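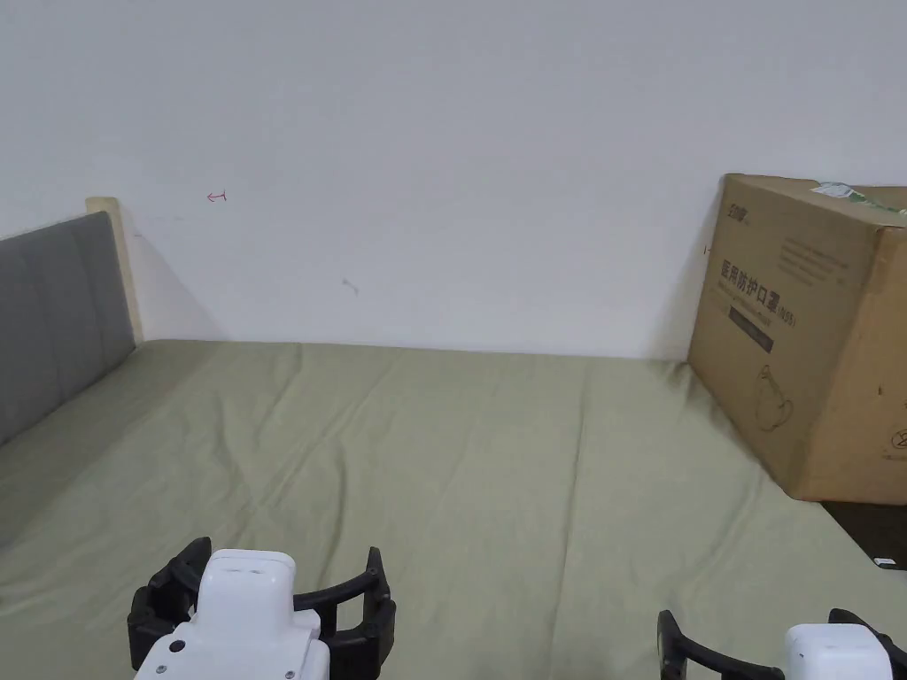 About Plekine

Hi, I'm Malou Eyvindsson, and I run Plekine, a small shop for bed linens, blankets and the odd pillow. We sell from a corner store on Munda Street and through this website, and if you call during the day there's a fair chance you'll get me with a mouthful of pins.

I should say how I got into sheets, as people do ask. I spent six years at a hotel laundry, starting on the folding table and ending up as the person who decided when a sheet was done for. You learn a lot about cotton that way. You learn that the softest one in the packet is often the first to go thin in the middle, and that elastic dies long before the cloth does. I used to bring the retired ones home, cut off the good parts and sew pillowcases out of them for my cousins. Then my cousins' friends wanted some. Then I had a sewing machine in the hallway and everybody was climbing over it to get to the bathroom, so I rented a room.

That room belonged to the old Sveinbjörnsson shoe repair, and we're still in it! The sign is up over the side door (I like it too much to take it down), so if you're looking for us and you see a painted boot, you've found the place. We took over the front half of the building later on, when the key cutter moved out, and that's where the shop is now. The sewing still happens in the back. You can hear it from the register, and on a busy afternoon you can feel it in the floor.

What we make

Mostly fitted sheets, flat sheets, pillowcases and duvet covers, in cotton percale, cotton sateen and a washed linen that I'm a bit silly about. We started out with white and only white, which was me being stubborn after all those years in hotels. Customers talked me out of it. We do greens and grays now, a dusty blue, a brick color that sells like crazy every October and then sits there until the next one.

We sew elastic all the way around our fitted sheets, not only at the corners, and we make them in three depths. Please measure your mattress before you order. I know, it's a pain, and everyone thinks theirs is standard. Put a tape against the side, top seam to bottom seam, and if you have a topper, measure with the topper on. Email me the number if you're stuck between two and I'll tell you which one I'd pick.

Our heavier blanket is called the Dullska. It comes in one color, a sort of oatmeal, and it was named by my aunt, who thought it was the dullest thing she'd ever seen and has since asked for two of them.

Mending

This is the part of the business I'd do for free if the landlord felt the same way. Bring in a sheet, ours or anybody's, and we'll replace the elastic, patch a hole or turn a worn double into a single. It has to be washed first. We keep a mending book by the register, and last winter I sat down with a pot of coffee and went through the whole thing, and we were up to 3,107 repairs. I had to go and tell someone, so I told the mailman.

Mending takes 19 days at the moment. It used to be faster, and I'd like it to be faster again, but the elastic work is slow and I don't want to rush it. If you need your sheet back sooner for guests or a new baby, say so when you drop it off and we'll see what we can do.

If you don't like it

You have 28 days to send things back. Washed is fine, slept on is fine, I don't see how you'd know otherwise. What I can't take back is anything we've cut to a special size, so for those I'll mail you a scrap of the fabric before we start, and you can rub it on your face and think it over.

Coming by

The shop is open from ten in the morning until half past five, and we close for lunch when we get hungry, usually at one. There's a bench outside and a bike rack. Parking is behind the building, past the boot. Dogs can come in as long as they stay off the linen shelf, which is the low one, sorry, I built it before I had a dog.

For orders, swatches and mattress questions, use the form on the contact page. It comes straight to me and I answer in the evenings.

Malou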